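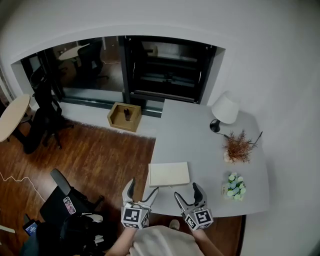
Mendstead desk layouts, progress report, 11/25/18

Work at the Endham site is on schedule. The window-side desk layout is in place for review: light gray top against the white wall, table lamp at the back right, two potted arrangements on the right side, cream box on the left. The small wooden tray stays on the window ledge.

Open items:
Lamp cord. It runs across the desk surface past the plant. Strebel has quoted for a cord clip and a rear outlet — approval needed before the next order.
Desk depth. Remains at 800 mm. The 500 mm clear zone at the front edge is kept as agreed.
Storage. The box is accepted as the standard item for all 11 desks.

Spending in November came to 300 dollars, all on lamps and pots. Ostetstead follows the same layout, with the plants moved to the left where the wall is on that side. Measurements there are still to be confirmed.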